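Kividbridge Technical College
Desktop Hardware Servicing, Unit 4: Inside a tower case 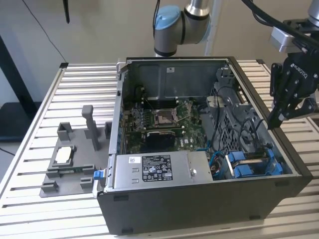 Fig. 4.1 Tower on its side, side panel off, CPU socket open.

Instructor: Ruben Dekker
Bench session: Wednesday, Room 363

Before you open anything

Shut down, unplug the power cord, then hold the power button for 10 seconds. Clip on your wrist strap. Lay the tower down with the removable panel facing up and keep the panel off the bench.

Finding your way around

Start with the motherboard, the large green board in Fig. 4.1. The CPU socket is near the upper middle, with its retention bracket raised. Expansion slots and connectors run along the left edge of the board.

The power supply is the long silver box across the front of the interior. Read the label on top and copy the rated output into your worksheet. The older units in our store are mostly around 800 watts. At its left end is a blue plastic release latch.

Drives go on the right. Blue carriers sit in the lower cage, and the perforated metal bay is above them. Note how the black cables loop over the bay before you move any of them – a phone photo is fine.

The open socket

Do not touch the pin field. A bent pin usually means a new board. If you are not fitting a processor right away, put the Skyrme cap over the socket and leave it there.

To hand in

1. A labeled sketch of the case interior.
2. Power supply rating and connector types.
3. Order of removal for one drive carrier.

Worksheets go in the Prikard tray. Write job number 3272 at the top.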